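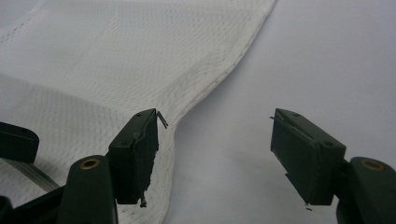 White waffle cloth, hand-held gripper, left finger at the hem. Sunday practice, 8/23/20.

**1/** I promised Kagiso Pillay a thread about teaching the cloth task by hand, so I write it while my tea is still warm. The target is 500 good demonstrations before the end of the month. We have the gripper, the table and not so much patience.

**2/** Cloth is a different animal from boxes. A box stays the shape you left it. With cloth, you touch one side and a fold comes up on the other side, and the next demonstration does not begin like the last one.

**3/** My rule for the waffle cloth: go for the hem. The hem is a little thicker and the finger can find it. When I take the middle of the weave I get a big soft lump, and I cannot unfold anything from a lump.

**4/** The fingers start wide open. I bring one to the hem first and leave the other one over bare table, then I close. If I close too early the cloth runs away in front of the pad.

**5/** Please move slowly, but do not stop to think! In June I made 100 demonstrations with small pauses everywhere, and the policy learned my pauses very well. It waited above the cloth like a person who forgot why he came into the kitchen.

**6/** Kagiso prefers remote control for this task. He drives the arm from the next room with the Ginetti handles and his folds are cleaner than mine. I am faster by hand — he says also messier, and I have seen the recordings, so I cannot argue.

**7/** White cloth on a pale table is hard for my eyes. I look for the shadow under the hem and the line of stitching next to it. I don't know yet what the model looks for. We will repeat with the Avcı towels, which are dark blue.

**8/** Which ones I delete: when my other hand helped, when I pinched two layers, when I lifted before the pads were closed. Which ones I keep: a slow start, a crooked fold, a second try at the same edge. The second tries are useful, I think.

**9/** Next week the first training run on the Irska arm. If somebody here has taught a robot to fold thin cotton, please write to me which pads you used. Mine lose their tape at the corners and I am tired of cutting new pieces.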